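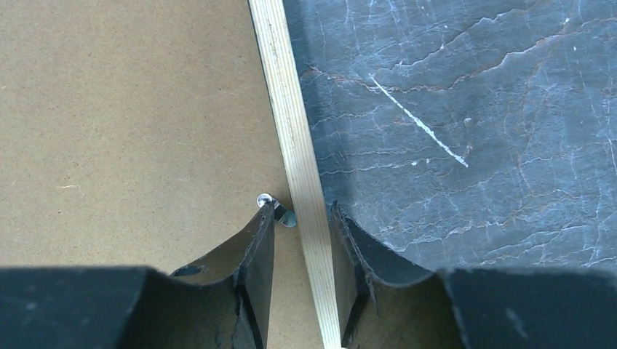
What changes for bench staff when a robot takes over the pick-and-place work?

Mostly the order of the day, and who decides when a job is ready to run.

At Hamcombe we moved small parts handling to the Zeleck cell in September. These are the steps we now follow at the start of a shift.

1. Read the handover sheet before you log in. The last operator writes down any part the gripper missed and what was done about it.

2. Lay out the work by hand. Boards, wooden strips and stone pieces go on the bench in the order shown on the job card. Small metal parts go where the card says, with space on both sides for the fingers.

3. Look at the wrist camera view. A shiny pin can sit right beside a pale strip of wood, and you need to be able to tell the two apart on the screen. If glare hides the edge, turn the lamp down.

4. Run the first two picks at slow speed, with your hand near the stop button.

5. Check the finger tips for wear and dust. Wipe them with a dry cloth. Worn tips go on the Donnelly order, and any operator can add to it.

6. Bring the cell up to 100 per cent and sign the sheet.

A full batch is 158 parts and takes nearly 63 minutes. You are not expected to stand and watch it. Use the time for inspection, or for setting out the next card - both count as bench hours, and both are paid at the same rate as before.

If the cell stops, clear it yourself if you have had the Julelitz training. If you haven't, call the shift lead. Do not reach in while the arm light is on.

Rohani Ismail keeps the training list. New starters spend their first two weeks on hand layout before they use the controls, and anyone who wants to stay on layout can ask to.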